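How a Two-Armed Robot Is Looked After

A guide for young visitors to the Udgate Learning Centre, for readers aged 8 and over

Many robots work behind fences in large factories. Others are built to work at an ordinary table, with ordinary plates and bowls. At the Udgate Learning Centre there is a robot of this second kind. Its name is Honar. It has two arms, and at the end of each arm there is a hand with fingers.

This page explains how Honar is set up in the morning, how it is kept in good order, and what is done when a part wears out.

Before the power is switched on

Honar is checked every day before visitors arrive. The check is always done by two members of staff. One person reads the list aloud and the other looks at the robot.

The first thing they look at is the floor around the table. Bags, chairs and cables must be moved away. An arm can reach further than it seems to when it is folded up.

Next they look at the red stop button. When it is pressed, the motors lose their power and brakes hold the arms still. The button is tested each morning, even if it was tested late the day before.

Then the fingers are checked by hand. Each finger is bent gently and let go. It should move smoothly. If it feels stiff or makes a clicking sound, the hand is not used until it has been opened and cleaned.

Finding zero

You know where your elbow is, even with your eyes closed. A robot needs help with this. Inside each of Honar's joints there is a small sensor that measures how far the joint has turned. If a sensor is slightly wrong, the hand may close on empty air beside an apple.

To put this right, the arms are moved slowly to a starting position called "zero". Marks on the two sides of each joint must line up. The computer then stores that position and measures every later movement from it. Engineers call this work calibration. You may have done something like it yourself if you have ever checked that kitchen scales showed nothing before you put flour on them.

Practising on a computer first

When Honar is given a new job, the job is tried in a simulation before the real arms move. A simulation is a model of the robot and its table that exists only inside a computer. If a model arm bumps into a model table, there is nothing to mend.

The food-sorting job was prepared in this way. It was run 383 times in the simulation before the real motors were switched on. Staff changed the height of the table, the speed of the arms and the places where the dishes stood, and they wrote down which settings worked best.

Oil, screws and worn parts

Robot joints contain gears, and gears need grease. Honar's joints are greased after every 2,000 hours of work. The old grease is wiped out with a cloth first, as it may hold tiny pieces of metal that would scratch the teeth of the gears.

Screws are checked on Friday. Small movements, repeated many times, can slowly loosen a screw. Each one is tightened with a special tool that stops turning when the screw is tight enough.

The parts that wear out soonest are the thin cords that pull the fingers closed. They work rather like the tendons in your own hand. A worn cord looks fuzzy. It is replaced while the power is off and the plug is out of the wall. Spare cords are kept in a labelled drawer in the Trodby Workshop, and a new one takes 80 minutes to fit and test.

After any repair, the arm must find zero again. The new job is then run at the slowest speed, with one person standing beside the stop button.

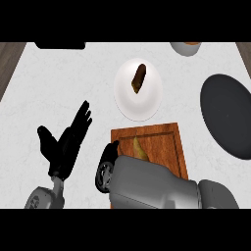
Janaína Falcão
Head of Robot Care, Udgate Learning Centre

In the simulated kitchen, one black hand is held open over the table and the other reaches over the edge of the wooden board. Settings tried on a model like this are always checked again on the real robot. Real fruit can be slippery, and real tables may wobble.

Words to know

Calibration: making sure that a machine measures correctly.
Joint: a place where two parts meet and can move.
Sensor: a part that measures something, such as turning, heat or light.
Simulation: a computer model used for trying things out.

Visiting Honar

Children may watch the morning check from behind the yellow line in the Cordeiro Room. Please ask a member of staff before crossing the line, even when the robot is switched off. School groups should book with the front desk in advance.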